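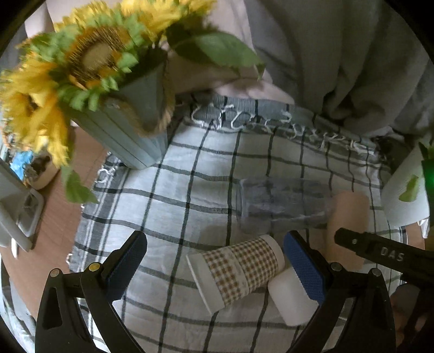 Table 2, café set. Gingham paper cup down, clear cup down, sunflowers upright.

Jallham bench, March: the cup fault

Our gallery of the slipping grip, which ate most of the month. The Stoltus pads are meant to ease off when a cup pushes back. After an update, they took to closing a little further, as if the cup had been rude. Out of 3798 logged grasps, 116 ended in a squeeze warning, nearly all of them on paper cups. Glass jars were fine. Paper has no way of arguing.

The fault was a sign error in the force limit, copied faithfully into 2 config files by people who should have read them (us). Kurtuluş, our older rig, never had the update and carried on with the smugness of old equipment.

Until the Irnus patch is on every unit, please keep fingers out from between the pads when the power is on, use cold water only for pouring tests, and put squashed cups in the grey bin with the log number written on the base. The pen is on a string now. It was on a string before, too.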